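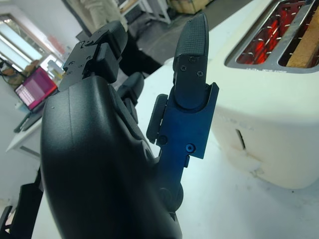
4.2 What counts as "done"

The claim that people agree on when toast is ready has been repeated so often in the household-task literature that it is rarely tested. Kong and Tu treat it as a starting assumption. Wan goes further and builds a scoring scheme on it, with a single shade of brown standing for success. We doubt both. Readiness, as our households talked about it, was a matter of several signs read together, and the color of the bread was often the last of them to be checked. In Figure 3 the left slot of the cream-white toaster glows bright orange-red behind its thin wires, and the light brown slab in the right slot shows only its top edge above the rim. A person standing at the table has that edge and that glow to go on, and very little else. The face of the slice, where the browning takes place, is out of view until the slice comes up.

Figure 3. Two-slot toaster on a white tabletop, left slot glowing, right slot filled.

This matters for how the earlier interviews should be read. When people in the Flunosby study said they "watched the toast," the authors took them at their word and coded the remark as visual checking. We went back to the printed transcripts and are less sure. Most of the speakers who used the phrase went on to talk about smell, about the sound of the lever, or about a dial setting they had settled on years before and did not touch. Watching, for these speakers, seems to have meant staying in the kitchen. Vergara makes a similar point about rice, though his evidence is thin and he leans on one family more than we would like.

Our own sample is not large either. We asked 27 adults to keep a breakfast diary for the month of June and to note each time they stopped a toasting cycle early or ran a second one. The diaries are uneven. Several people wrote a full paragraph a day in the first week and a single word a day by the last. One diary covers bagels only. We have kept it in, but readers who prefer a stricter definition of toast may leave it out without changing the pattern, such as it is.

The pattern is that second cycles were common and early stops were not. Yau reads this as caution: people set the dial low and correct upward. That may be so. It may equally be that a slice from the freezer needs two cycles on any setting, and the diaries did not ask where the bread had been kept. We should have asked. The Tornus questionnaire did, but it left out the dial, so the two sets of answers can't be joined in any way we would defend.

We are also wary of the advice, found in most appliance manuals we consulted, that a numbered dial gives a repeatable result. Diary keepers who owned two toasters reported that the same number meant different things on each, and a few said it meant different things on the first and second round of the same morning. Nothing in our data lets us say how large the difference was - we did not measure color, and we distrust color charts filled in by people who are about to eat the thing being measured.

What we can say is modest. The slot hides most of the slice while it browns. People make up for this with habit and with whatever signs reach them from outside the slot. A scheme that scores toast by shade alone leaves those signs out, and then reports agreement that was put there by the scoring sheet. Section 4.3 takes up the same problem for kettles, where the case against a single sign is weaker.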